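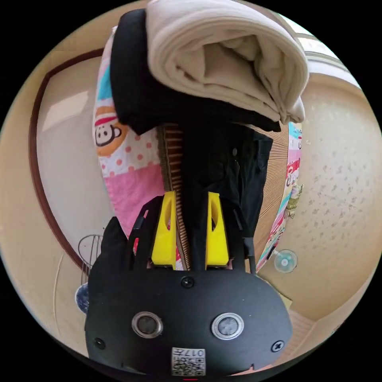

Figure 4. Folded textiles in a stack, with a cream towel above a black garment.

3.2 Stack order

Households in the Danov sample folded laundry in sessions of 11 to 60 minutes. We recorded 1,177 folded items in all. Thick pieces such as towels were often placed on top of thinner garments (Figure 4), and part of the lower piece could hang free of the stack. We coded these cases as "draped" — following Tanabe's scheme — and kept them apart from stacks with all edges tucked in.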